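Udora Hand Gripper, nine weeks in

Udora sells this as the easy way to teach a robot kitchen work: you do the chore, it records, the arm copies you later. I have now done the chore 400 times. My wrist would like a word.

Grip is the good part. The two pads held a thin round wooden stick upright while I swung around the kitchen.

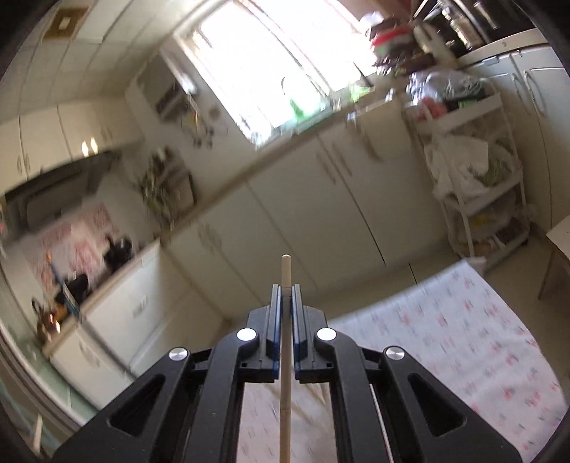
What I'd change

The trigger is stiff, and the software rejects fast turns without saying which ones. Griden's remote rig is smoother, but you sit down for it and it costs more.

Score: 7 out of 10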